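チケット:シミュレーション評価の成功判定が規約と合わない
プロジェクト:Khaemba(家庭内操作タスク)
対象シーン:Henon 台所系
状態:対応済み(文書の修正待ち)
優先度:中。起票者の気持ちとしては高

症状
引き出しを開けるタスクで、同じ方策、同じ乱数シードなのに、Zernen側の集計では10回中10回成功、こちらの集計では10回中4回成功になる。どちらかが嘘をついているはずだが、ログを見るかぎり双方とも大変まじめに働いている。

再現手順
1. Henonのシーンを読み込み、初期姿勢に戻す
2. 引き出しタスクを10回実行する
3. 両方の判定スクリプトに同じログを食わせる
4. 数字を見比べて、お茶を淹れる

経過1
まず物理設定を疑った。刻み幅、摩擦、関節の減衰、どれも一致。次に版の違いを疑ったが、これも一致。半日かけて、疑わしくないものの立派な一覧ができた。

経過2
評価規約を読み直した。最初に読むべきだったという指摘は、すでに自分で自分にしてある。規約には「引き出しが十分に開いた状態で終了すること」とある。十分とは何か。Zernenのスクリプトは、途中で一瞬でも可動域の20%に届けば成功とする。こちらは終了時点の開度だけを見る。方策は勢いよく引いたあと、取っ手を握ったまま律儀に押し戻していた。育ちがいい。

経過3
判定の対象も揃っていなかった。タスク文は「戸棚を開ける」で、どの前板のことか書いていない。取っ手が横一本のバーで付いているのは下の引き出しで、人間ならまずそこに手を伸ばす。スクリプトは人間ではないので、名前に「cabinet」を含む関節を片端から拾い、一つでも動けば合格にしていた。隣の戸棚に肘をぶつけても合格である。

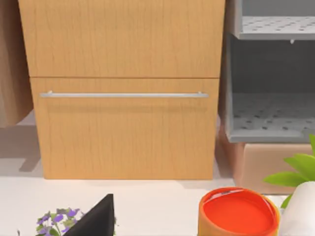
Jerome Mercadoからの返信は、対象の関節を名前の部分一致で選ぶのは規約違反にすべきだ、というものだった。シーンごとに関節IDを明記し、書いていないシーンは評価に使わない。判定は終了時の開度で行い、しかも静止していることを条件に入れる。途中の最大開度は参考値として残してよいが、成功率の欄には絶対に入れないでほしい、とのこと。「絶対に」が二回書いてあったので、過去に何かあったのだと思う。

経過4
返信の案でおおむね合意。ただし「静止」の定義でもう一往復した。速度がゼロ、と書くと物理エンジンの微小な振動で永久に誰も合格しない。しきい値と継続時間を設定ファイルに出し、集計結果に必ず併記することにした。値を変えたら結果表も別にする。混ぜた表を作った人は、自分で分けること。

経過5
Dosananoの旧ログも同じ条件で再判定した。成功率は下がった。下がった理由を説明する資料を求められたので、このチケットのURLを送った。まだ返事はない。

規約への追記案
・タスク文には対象物を一意に書く。「戸棚」だけでは受け付けない。
・対象関節はIDで指定する。部分一致、正規表現、勘は不可。
・成功は終了時の状態で判定する。途中経過は別の欄に書く。
・対象以外の関節が動いた場合は、成功でも接触記録を残す。
・しきい値を変更したら版番号を上げる。小さな変更でも上げる。気まずくても上げる。
・判定スクリプトは、失敗とわかっているログを最低一本用意し、ちゃんと失敗と出ることを確かめてから配る。

最後の項目は当初なかった。試しに、腕を初期姿勢から動かさないだけの方策を旧スクリプトに通したところ、初期化のときに隣の戸棚がわずかに揺れ、成功と判定されたので足した。何もしないことで合格するのは、会議だけにしてほしい。

残作業
・規約本文の差し替え(担当:起票者)
・Zernen側スクリプトの旧判定を削除。コメントアウトは不可
・Henonの他シーンの関節ID一覧。20シーンを超える。手を挙げる人は今のところいない
・動かない方策を回帰テストに常設。名前は募集中

メモ
再判定後の数字は両者で一致した。10回中4回。方策の改善については別チケットを切ってあるので、ここに「もっと強く引いてみては」と書き込むのはご遠慮ください。押し戻す件もそちらで扱います。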